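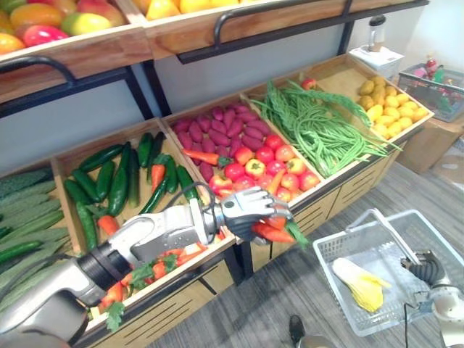

Windard Frutería – Paquete de captura de demostraciones para manipulación de alimentos

Referencia: WF-392
Disponibilidad: bajo pedido, primeras entregas en noviembre

Windard Frutería es un puesto de captura completo para equipos que entrenan políticas de manipulación con dos brazos. Incluye el expositor de madera con estructura metálica negra, los dos brazos con sus manos, las cámaras de cabeza y de muñeca, el puesto de teleoperación y el programa de grabación Tatetti. El cliente pone el suelo, la corriente y un operador.

La tarea de partida es la compra: coger un producto de su cajón y dejarlo en una cesta de plástico blanca colocada en el suelo. El manojo de zanahorias con hojas es de los productos que más tiempo piden al operador nuevo, por el volumen de las hojas y porque el agarre cambia según por dónde se cierre la mano. Las judías verdes, los boniatos y las patatas pequeñas se graban en sesiones aparte.

Qué se graba

Cada episodio guarda el vídeo de todas las cámaras, la posición de las articulaciones, las órdenes del operador y una frase con la instrucción. Tatetti sincroniza las señales al cerrar el episodio y marca los que tienen cortes. Los intentos fallidos no se borran: quedan con su etiqueta y el cliente decide si los usa.

Los cajones se pueden servir ordenados o mezclados. En la configuración mezclada aparece alguna zanahoria entre los boniatos o una manzana junto a las patatas, y la instrucción nombra el producto, nunca el cajón.

Cámara de muñeca

La cámara de muñeca trabaja muy cerca del objeto. Con piezas rojas y brillantes la superficie devuelve reflejos blancos y llena buena parte de la imagen, con los bordes desenfocados. Recomendamos fijar la exposición antes de empezar la sesión y conservar esos fotogramas, que son los que la política va a recibir durante el agarre.
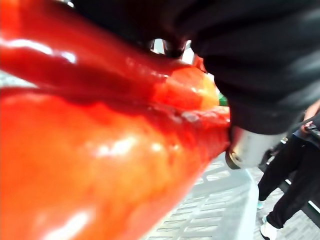
Catálogo Windard – Núm. 3 – Pág. 80

Conjunto de datos incluido

El paquete se entrega con 2.243 episodios ya revisados, grabados con el mismo expositor y los mismos brazos. Sirven para comprobar la instalación y para un primer entrenamiento antes de grabar material propio. De ellos, 392 corresponden a cajones mezclados.

La revisión la dirige Carleen Cartwright, responsable de datos. La formación de operadores corre a cargo de Trudy Bolger y se hace en las instalaciones del cliente.

Opciones

Pirihi: módulo de etiquetado por tramos (acercamiento, agarre, traslado, suelta).
Roneo: copia automática de los episodios a un servidor del cliente al final de cada turno.
Juego adicional de cestas y cajones de madera.

Mantenimiento

Limpiar las manos con un paño seco después de cada sesión. Revisar el cable que pasa sobre la mano – sobre todo si se ha trabajado con manojos – y volver a calibrar las cámaras cuando se mueva el expositor.

Los alimentos no forman parte del suministro. Para presupuesto, indique la referencia, el número de operadores y si necesita el módulo Pirihi.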